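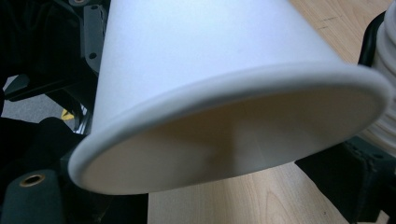

Page last changed: March 2019, by Laurinda Carvalho

Talks > Stidcombe Hall > Speaker notes > The Paper Cup

Start slowly, let people settle, and thank the Loureiro reading room for lending us the good chairs. Say that I have wanted to give this talk ever since October, when I ran the drinks table at the Piltason fair and handed out 242 cups of cider without once looking at what I was handing over.

Begin with the rim, since that's where your lip goes. The paper is curled outward and rolled into a bead, and that little roll does a great deal of work - it stiffens the mouth of the cup, so you can pick it up near the top without squashing it. Invite everyone to run a thumb around theirs. (Pass out cups now, not earlier, or they'll fidget through the welcome.)

Then the taper. Straight-sided cups wouldn't nest, and my whole pantry shelf depends on nesting! Tell the story of the Rukar Street picnic and the sleeve that rolled down the hill, but keep it to 2 minutes this time, Laurinda.

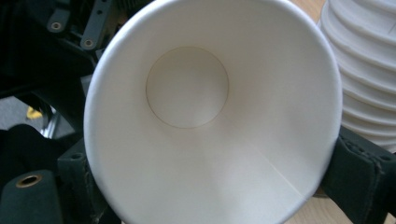 Why does a paper cup have a seam down the side?
The wall starts as a flat, curved piece of paper that is wrapped around into a cone shape, and the seam is where the two ends overlap and are sealed.

Let them find the seam with a fingernail. Someone always wants to peel it open, and that's fine, there are spares under the table. Lay the opened wall flat so the back row can see the fan shape, and wait for the "oh."

Next, turn the cups over. 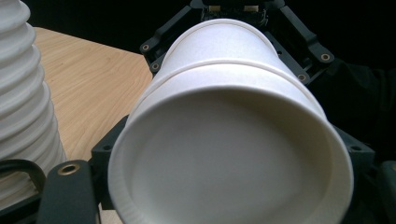

I like the bottom best of all, and I should say so warmly and then get on with it. The base is a separate disk, set up inside the wall a little way, so the cup stands on its edge and the disk stays off the table. Mention my aunt's china, which has a foot ring for much the same reason.

Leave 14 minutes for questions. If it's quiet, ask who saves theirs for seedlings, and bring out my 6 tomato starts.

Contact Laurinda Carvalho | © Stidcombe Hall Talks | Back to top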